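How I Trace a Civil War Soldier Through His Regiment

My great-great-grandfather carried a rifle in the Union army, and for years all I had was his name and a family story that he "got shot someplace in Georgia." If that sounds like your situation, pull up a chair, because this is the method I use now (and I've used it for half my cousins!).

Step 1. Pin down the regiment

Start with the pension index card. It gives you the company and the regiment, and sometimes an alias. Spelling is a mess on these, so try everything. Mine turned up under three versions of the same last name, one of them missing the first letter.

Step 2. Get the muster rolls

Most rolls cover two months at a time and say whether he was present, absent, sick or on detached duty. I copy every single one into a plain notebook, one line per roll. My friend Mahmoud Ramadan keeps his in a spreadsheet with 32 columns, and he can have it.

Save your scans in two places, please. I lost a whole March of work to a dead drive. 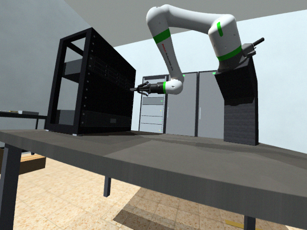
A black rack on a dark gray table, in both views.

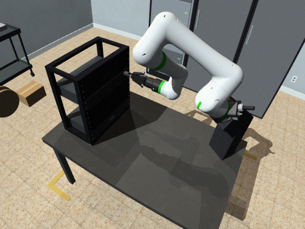
Step 3. Match the rolls to the fighting

Now get a regimental history and lay it next to your notebook. If he was present on the roll before a battle and in the hospital on the one after, you've got a pretty strong hint! It isn't proof though, since camp fever put plenty of men in bed too. I found my guy on page 325, in a list of the wounded, in tiny type.

Step 4. Read somebody else's letters

Yours may not have written home, but somebody in his company probably did. Try county historical societies first, then college libraries.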